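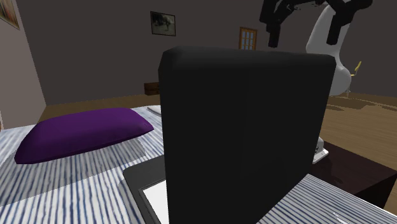
Aug 29, 2021

The Neven went to overtime yesterday and I'm still tired from it, and I didn't even play. I keep the book. For people who found this page through the league site, that means I sit at the scorer's table with a pencil and write down every basket, foul and time-out, and at the end the two coaches and the referees sign it and I take it home.

We beat Wirkedside 124 to 121. That is a lot of points for our league, where most games finish somewhere in the eighties. Nobody guarded the corner all night, on either team. Our shooters like the left corner and so do theirs, and for long stretches it was the same play at both ends of the floor.

The first half was ours by nine. Iraís Manríquez ran the offense the way she has all summer, walking it up when she wanted to and then going hard when the defense stood up straight. She had three fouls by halftime, though, and I knew that would matter. Two of them were on box-outs where she was giving up half a foot. I thought the second one could have gone the other way, but the person keeping the book doesn't get an opinion, so I wrote it down.

Wirkedside came out of the break in a 2-3 zone. We have seen it before and we should be better against it. We passed around the outside for most of the shot clock and then somebody threw one up. Their lead was six by the end of the third quarter, and our bench had gone quiet. 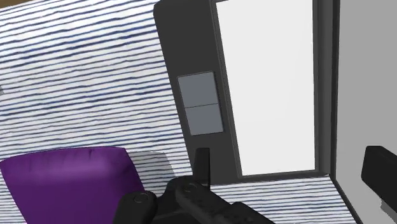 What turned it was the press. Géza Nyitrai has coached this team for four summers and I have seen him call a full-court press maybe a handful of times in all of them. He says adults with jobs can't run it for more than two minutes. He called it with 5:40 left and kept it on until the end of regulation. They threw the first inbound pass straight out of bounds. The next trip they got it in, but the ball was picked off at half court and we had a layup. After that they started using time-outs, and by the last minute they had none left, which turned out to be the most important thing in my book.

We were down two with eleven seconds to go. Iraís drove, got cut off, and passed back out to the top. The shot missed, and Kushnir put the rebound back in with less than a second on the clock. The other table wanted to know if it was off in time. The referees talked it over for a good while and counted it.

Overtime was five minutes and we scored on our first four possessions. I don't have much to say about it beyond that. Both teams were worn out and the legs on the jump shots were gone. We made our free throws at the end and they missed two. Their last three-pointer was from well behind the line and hit the side of the backboard.

A few things from the book.

Kushnir finished with 31 points and 17 rebounds, and I had to squeeze the last few marks into the margin because the row ran out of boxes. He also fouled out, but that was with nine seconds left in overtime and it didn't cost us.

We shot 22 of 26 from the line. In June we lost two games in a row by missing free throws, and Géza has had everybody shoot ten before they leave practice ever since. People complained about it for a week and then stopped.

The paid crowd was 217, according to the woman at the door. That is the most we have had at the Skurora gym since they moved us there. It holds many more than that, so it still looks half empty from the floor, but it was loud in overtime. The Wirkedside people brought a drum.
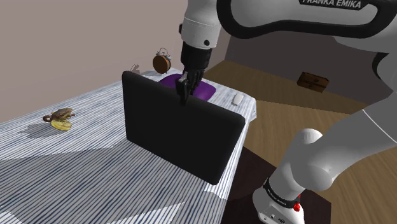 I added up the season totals this morning. We scored 2206 points, counting last night, and that is a team record by a wide margin. I'd be careful with it, because we played two more games this summer than last summer, and the rule change on the shot clock has pushed up everybody's scoring. Our defense was in the middle of the pack. Anyone who watched the third quarter last night could have guessed that.

One correction from my last post. I gave the assist on the winning basket in the July game to the wrong player. It was Iraís, and she was nice about it, but she did bring it up twice.

The Neven, for anyone who doesn't know, is the cup we play for after the regular schedule ends. It is named after the man who used to own the old gym. Last night was the semifinal. The final is the second Saturday in September, tip-off at 7, again at Skurora. We won't know who we play until the other semifinal is done next weekend. I would like it to be the team from across the river, mostly because they are slow getting back on defense, but they also have the tallest center in the league and Kushnir's knee isn't great. He had ice on it for the whole ride home.

Practice is at the usual time this week. Géza said it will be mostly zone offense, and he wants everyone there on time. I need to buy a new scorebook before the final, as yesterday used up the last full page in this one.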